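Hauswirtschaft, Grundkurs Textilpflege
Skript Einheit 4: Socken sortieren und zusammenlegen
Kursleitung: Zewditu Beyene

Socken kommen zuletzt an die Reihe, wenn Hemden und Handtücher schon im Schrank liegen. Gearbeitet wird auf einer freien Tischfläche. Zuerst nach Farbe legen, dann Bündchen und Länge vergleichen. Alle Bündchen zeigen in dieselbe Richtung – sonst übersieht man leicht Unterschiede in der Länge.

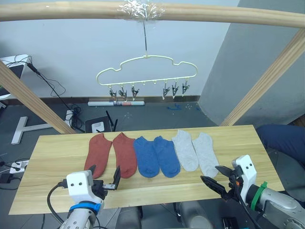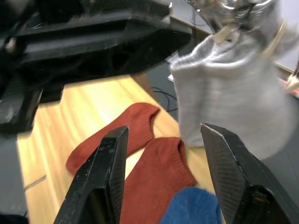
Rostrote und graue Socken am Holztisch

Zusammengelegt wird flach: Socken aufeinander, Spitze zum Bündchen, einmal falten. Das Umstülpen der Bündchen ist im Kurs nicht vorgesehen, es leiert den Rand aus. Einzelne Socken kommen in den Beutel am Regal und werden nach der nächsten Wäsche noch einmal verglichen.

Übung: 20 Paare sortieren und falten, Zeit etwa 7 Minuten. Wer fertig ist, tauscht den Stapel mit dem Nachbartisch und kontrolliert.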